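MUS 103: Arranging for Small Ensemble
Week 2 handout, E. Wragg

Give the cello the tune once in a while. It has waited patiently since Pachelbel.

Doubling the melody at the octave is fine for a chorus and tiresome for a whole song. Mark your bowings.
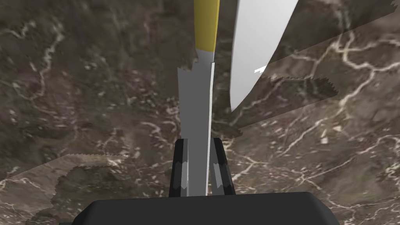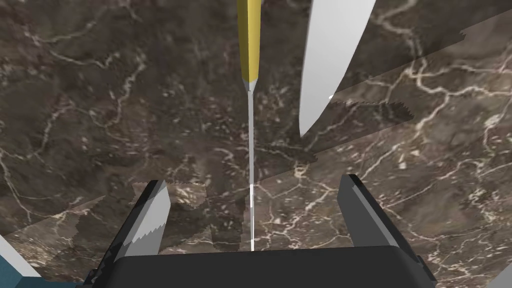
Both: dark brown marble with pale veins (rendered).

For March: score the Skevow ballad for string quartet, 49 bars, no key change. Hand in parts to Room 506. Viola players can read alto clef, so use it.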